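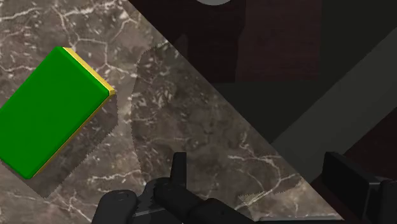 Section 4: Sealing and Caring for Your Stone Countertop

Welcome to the part of the guide that most people skip until there is a coffee ring to deal with. If your Jeleck kit has just arrived, please take ten minutes to read through this before you open the bottle. Sealing is an easy job, and most folks find it rather pleasant, but it does go better when you know what comes next and have your cloths within reach.

The kit holds one 946 ml bottle of Zusten penetrating sealer, an applicator pad, a pair of gloves and two soft cloths. One bottle is enough for almost 200 square feet of polished stone, so an ordinary kitchen will leave you plenty for next time. Honed stone drinks up a good deal more, and you should plan on a second bottle if your kitchen is a large one.

4.1 Find out whether your stone needs sealing

1. Pick a spot near the sink or the stove, where the old sealer tends to wear away first.
2. Put down a spoonful of plain water and leave it alone for 15 minutes.
3. Wipe it up and look at the stone from a low angle. If the spot has turned darker, the water has soaked in and it's time to seal. If the color hasn't changed, you can put the kit away and test again in six months.

Try this in two or three places, please. The stretch beside the coffee maker and the stretch nobody ever uses can give you very different answers, even when they were cut from the same slab.

Note: A dull patch that doesn't darken with water is probably an etch mark. Lemon juice, vinegar and tomato sauce leave these on marble and other soft stones. Sealer won't take them out and won't prevent new ones, so turn to Section 6 for polishing.

4.2 Clean and dry the surface

1. Move everything you can off the stretch you plan to seal. Small appliances that are too heavy to lift can be done around and shifted later.
2. Wash the stone with warm water and a few drops of mild dish soap. Go over it again with clean water, and then once more if it still feels slick under your fingers.
3. Loosen any dried-on food with a plastic scraper held nearly flat.
4. Dry with a towel and then let the stone rest overnight. We know this is the hard part! Stone holds on to moisture long after it feels dry, and sealer can't get in where water already is. 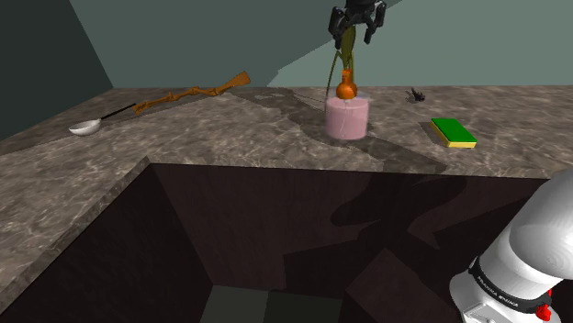 Pay special attention to the narrow strip behind the sink. Water sits there day after day, soap collects along the back, and it is usually the slowest part of the whole counter to dry. A small fan set on low for a couple of hours does wonders.

Caution: Don't use bleach, vinegar, bathroom cleaner or scouring powder at this stage or any other. Keep the sealer off painted walls and metal faucets, and wipe up drips right away.

4.3 Apply the sealer

1. Open a window. The smell is mild, but you'll be bending over it for a while.
2. Put on the gloves and shake the bottle gently.
3. Test a hidden corner first and let it dry completely, so you'll know the color you're going to get.
4. Pour a little sealer on the pad and work in sections no bigger than you can comfortably reach, overlapping each one slightly.
5. Let it stand for five to eight minutes. Add a touch more anywhere it disappears quickly.
6. Wipe off every bit that's left with a dry cloth, then buff with the second one.
7. Wait an hour and repeat if the water test gave you a very dark spot.

Caution: Sealer that dries on top of the stone leaves a cloudy film. If this happens to you, dampen a cloth with fresh sealer, rub the film until it softens, and wipe dry at once.

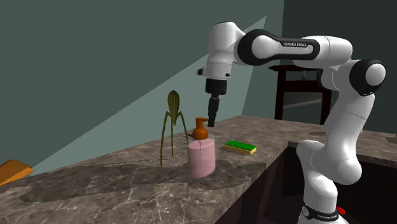
4.4 The first day and afterward

Keep water off the counter for 24 hours, and hold off on cooking oils for two days if you can manage it. After that, a soft cloth and warm soapy water are all you need from one week to the next. Trivets under hot pans and a board under the lemons will save you a lot of polishing.

Nobuhle Nel in our Ferville workshop is happy to talk through stubborn stains over the phone. Ask for extension 166, and have the name of your stone ready if you know it. For replacement pads, order part Chauke 2 from the list in Section 9.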